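Service Desk > Hardware > Audio and Bluetooth > Ticket 945

Ticket 945: Call audio drops to phone quality, then right earbud goes silent
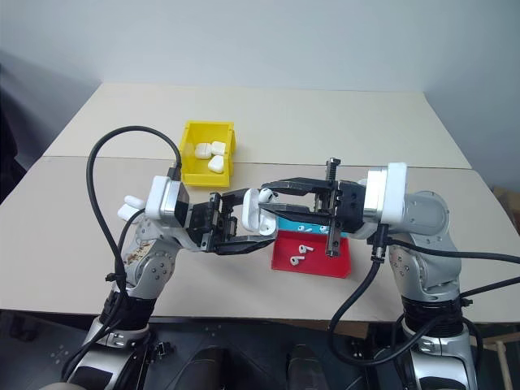
White earbud charging case, lid open.

Status: Resolved
Priority: Normal
Reported by: Mirjana Nikolaidis, Prorier claims office
Assigned to: Viorica Leka
Equipment: Kirkow laptop, Okoro wireless earbuds, Zalside calling app

Reported problem

Music and recorded training videos sound fine. As soon as a call starts in Zalside, the sound gets thin and muffled on my end. A few minutes in, the right earbud cuts out. The left one keeps going. If I hang up and call back, both work again for a while. Started after the last round of laptop updates, I think. I take calls most of the day so I have been using the laptop speaker, and the people next to me don't like it.

Already tried: restarting the laptop, putting the earbuds back in the case and taking them out again, turning Bluetooth off and on.

Entry 1, V. Leka

Two separate complaints, so I am treating them separately.

The thin sound on calls is a profile change. When an app opens the earbud microphone, the laptop switches from the stereo profile to the hands-free profile, and playback quality drops with it. Confirmed in sound settings: output changes from Stereo to Hands-Free when Zalside joins a call, and changes back at hang-up.

The right side cutting out is not explained by that. Asked Mirjana for the following:
- Does it happen on her phone with the laptop Bluetooth off?
- Battery level of each earbud when it cuts out
- Does it happen away from her desk?

Entry 2, M. Nikolaidis

On the phone, no problem, one call of over half an hour. Battery was fine on both sides. I tried a call from the break room and the right side lasted the whole call. Back at the desk it cut out again.

Entry 3, V. Leka

Battery and pairing look OK. Charge contacts were cleaned with a dry swab anyway, no change.

Checked the desk. The laptop sits in a dock with an external drive plugged into the USB 3 port nearest the laptop's antenna side. The drive cable is an old unshielded one. USB 3 traffic can put noise in the 2.4 GHz band. Ran a ping to the office gateway over 2.4 GHz Wi-Fi as a rough stand-in for how noisy the band is there:

Drive connected and copying: 1000 sent, 945 received
Drive unplugged: 1000 sent, 1000 received

Moved the drive to the rear port of the dock with a shielded cable. Also moved the laptop's Wi-Fi to the 5 GHz network, which it should have been on already. It had picked up the 2.4 GHz one after the update because the saved network list was reset.

Test call after both changes: right earbud stayed on. Asked Mirjana to use it for two working days and report back.

Entry 4, M. Nikolaidis

Much better. One dropout yesterday morning, none since. Sound on calls is still muffled though.

Entry 5, V. Leka

For the muffled sound, changed Zalside audio settings as follows:
1. Microphone: laptop built-in (was: Okoro hands-free)
2. Speaker: Okoro stereo (was: Same as system)
3. "Adjust microphone automatically" turned off

With the built-in microphone in use the laptop has no need to switch profiles and the earbuds stay on stereo. The trade-off is that the laptop microphone picks up more of the room. Mirjana was asked to keep the laptop lid fully open and to check with a coworker how she sounds on the other end.

Also turned off Hands-Free Telephony for the earbuds under device properties. Without this step Zalside went back to the hands-free device after a restart.

One thing I got wrong in entry 1: I wrote that output changes back at hang-up. It does so only if Zalside is closed completely. If it is left running in the tray it can hold the microphone open for up to 200 seconds.

Entry 6, M. Nikolaidis

Coworker says I sound normal, a bit of keyboard noise. Both sides working. You can close this.

Resolution

Dropouts: USB 3 interference plus 2.4 GHz Wi-Fi. Drive moved, cable replaced, Wi-Fi set to 5 GHz.
Muffled sound: hands-free profile turned off, laptop microphone used for calls.

Follow-up: the dock cables in the claims office are from the same batch and are due for replacement in November. Not tracked under this ticket.

Related tickets
Zalside does not remember speaker selection
Kirkow dock: second monitor flickers on wake
Saved Wi-Fi networks missing after update
Okoro earbuds pair with the wrong laptop in shared offices
Echo on calls from the small meeting room

Last updated: Jul 19, 2023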